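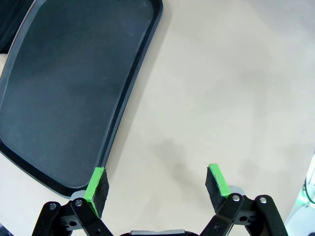
What do you actually get to see at a robot open day? Mostly tables, a lot of waiting, and every so often an arm doing something a four-year-old does without looking.

That's the short version. Longer one follows, typed on the train back from Castport, so forgive the shape of it.

Friday, 22 October 2021. Doors at ten. Sisden runs its workshop out of the ground floor of an old print building, two streets up from the harbor, and had said 200 people could come through in a day, in batches. My batch was the second. Visitor sticker, shoe covers (why shoe covers?), a cup of coffee you had to finish before the inner door. Then in.

First thing - it's quiet. I'd expected car-plant noise. You get fans, a bit of motor whine, people talking at normal volume. Somebody had a radio on low in the back.

Noura Awad took us round. She heads the handling group, eleven years in the trade, the last three here. Talks fast, walks faster. Her first stop was a pale tabletop with a black tray on it and a two-finger gripper over the top, and she stood there a good while before saying anything about software.

"Everyone asks about the brain," she said. "Ask about the fingers."

So we asked about the fingers. They're small. Bright lime green pads at the tips, black foam facing in, and behind them flat black arms held with little silver screws. The arms keep the two fingers parallel as they open and close, so whatever's between them gets squeezed flat-on and doesn't squirt out sideways. The foam is there to give a little. Her team swaps it when it gets tired. How often? Depends on the job, she said. Paper is kind to it. Anything with a burr on the edge eats it.

She passed a spare piece of foam down the line. It came back with a thumbnail mark in it and she didn't look pleased.

The job on the day was tray work. Pick a part off the table, put it in the tray, put it in the right way round, go back for another. The customer is Bakine, who pack replacement parts for kitchen appliances and want this done at the end of a line where people do it now. The software doing the planning is called Santoro. Don't ask me where the name comes from, I did ask and got three different answers.

The tray turns out to be the hard bit. I'd have guessed the parts. But a tray has a rim, and the rim is raised, and a gripper coming in low with its fingers wide has to know where that lip is or it shoves the whole thing across the table. Glossy edges are a pain for cameras, Awad said. Light slides along them. The flat inside is easier on the eye but it's dark, and dark parts on a dark floor are nobody's favorite.

And there's the shadow. The arm throws one on the table right where the fingers are going. Early on Santoro would treat it as a thing - it went down and tried to pick up the shadow, twice in one afternoon, in front of a visitor from Bakine. She told this one happily. They fixed it in August.

Then the run itself. We stood behind a yellow line. Arm comes over, stops, thinks (it's not thinking, but try telling your head that), goes down, closes, lifts. First part fine. Second part fine. Third it got by one corner, and the part swung round and hung there like a fish. The arm stopped. Long stop. Put it back down, came at it from the other side, got it. People clapped. The guy next to me said his daughter would of just thrown it in.

Fair, but his daughter would want paying eventually. Which is where the questions went, naturally.

A woman from one of the packing firms up the coast wanted to know about jobs, straight out, no warm-up. Awad didn't dodge. Bakine's end-of-line stations are the ones they have trouble filling, she said, it's repetitive and hard on the wrists, and the people on it now are meant to move to inspection. Meant to? That was the follow up. She said it was in the contract for the trial and after the trial it was up to Bakine. Not everyone liked that. I thought it was a straight answer.

Numbers, for those who want them. The team logged 3,377 picks in the month before the open day. Every one gets recorded, good or bad, and the bad ones get watched back by a person with a cup of tea. The target Bakine set is 580 trays a shift. They aren't there. Awad wouldn't give the current figure, only said "less, and climbing". The foam pads are rated for 2,000 closes on paper and she laughed at the "on paper".

After that we got our turn. Sort of. One at a time you could move the arm by hand with the drives slack, teach it a spot over the table, then step back and watch it go there. It's lighter than you expect, like pushing a door on good hinges. Then you let go and it just stays. A boy of maybe nine taught it to wave. Cue a queue of adults who all wanted it to wave.

I taught it to hover next to the tray, fingers open. Very proud. Awad looked and said I'd parked it too close to the rim and if it closed from there it'd catch. She nudged it over with two fingers, re-saved it, off to the next person.

Some things I didn't get time for: the upstairs rig for soft bags, which had a line out the door, and the talk on safety at two, which started at twenty past and clashed with my train. If you go, do the upstairs one first. Eat beforehand too, there was a plate of cookies and it was gone by the time batch two came thru.

Sisden say the next open day will be in spring, same building, sign-up through their site. Bakine's trial runs untill then. I've asked to come back and see the trays again with the line moving, and Awad said fine, bring your own coffee.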